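Keeping a gaming desk in shape: which tips hold up

Every strategy forum has a sticky thread of desk tips, and most of them get copied from one thread to the next without anyone trying them. I play long turn-based campaigns, the kind where you sit in one spot until your tea goes cold, and I've gone through a fair pile of this advice. A lot of it is padding. Some is worth keeping.

Compressed air for the keyboard. It moves crumbs from under one key to under the next. Unplug the board, turn it upside down and tap the back, then use a soft paintbrush between the rows. If you still want the can after that, fine, but use it last and in short bursts.

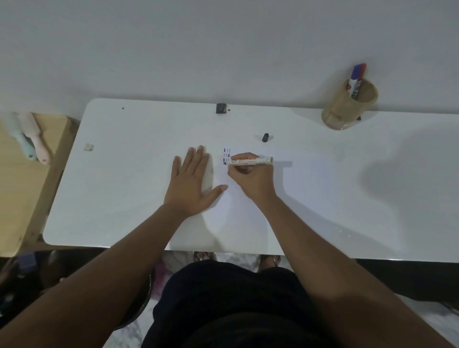 Dryer sheets on the monitor. The claim is that they keep dust off for weeks. On mine the dust was back in 3 days and there was a greasy film besides. A barely damp microfiber cloth does the job with the screen switched off. Skip paper towels and skip window cleaner.

Washing a cloth mouse pad. This one works, with limits. Cool water, a drop of dish soap, fingers only, no brush. Roll it in a towel and lay it flat overnight. The threads that say to put it in the dryer are written by people who like buying mouse pads. Mine curled at one corner and the Wonon pad I replaced it with has never been near any machine.

Cable sleeves. They look good until you swap a headset and have to undo the whole bundle. Use hook-and-loop strips and leave slack at the monitor end. I bought a Trelton under-desk tray after reading 332 glowing reviews, and the adhesive let go in the first warm week of May. Screws hold. If you rent, a clamp-on tray is the next best thing.

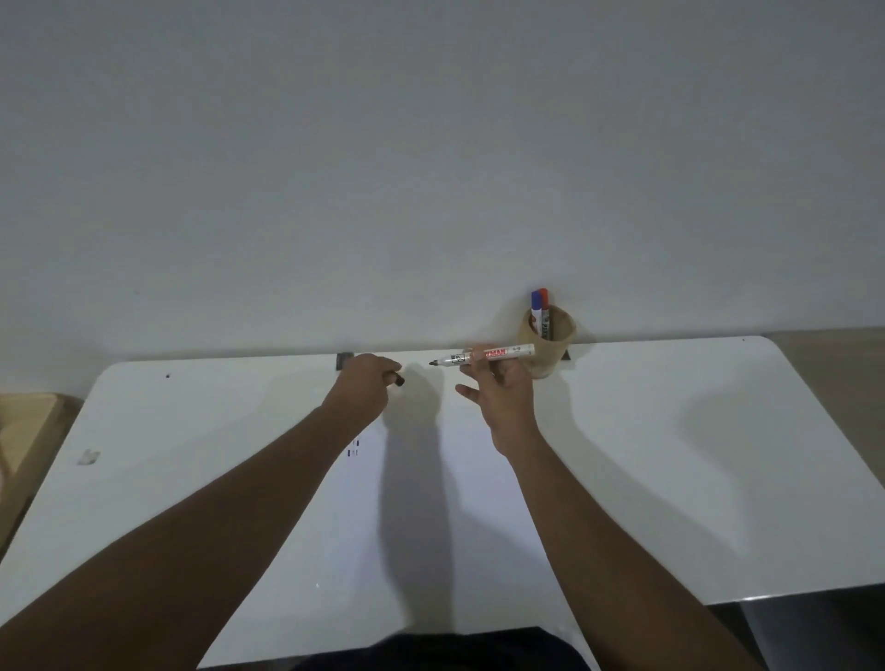 Page last changed: 11/19/23

Marker on a laminate desktop. Rubbing alcohol on a cotton pad takes off most of it. Test a hidden spot first, as some finishes go dull. Toothpaste gets recommended everywhere and it is an abrasive, so you trade a mark for a scuff. I'd leave it in the bathroom.

Baking soda under the seat cushion. I tried this for 7 days and smelled no difference. Vacuuming the chair did more in five minutes.

Boxed games on the shelf. Silica packets are harmless but a packet tossed loose on an open shelf is drying the room, and it will lose. Put them inside a lidded bin with the boxes, or don't bother. Keep the shelf off an outside wall if you can. Sun does more damage to box spines than damp ever did at my place.

Chair casters. Hair winds around the axles and people blame the floor. Pull the wheel straight out, cut the hair with nail scissors, push it back in until it clicks. Oil only attracts more hair.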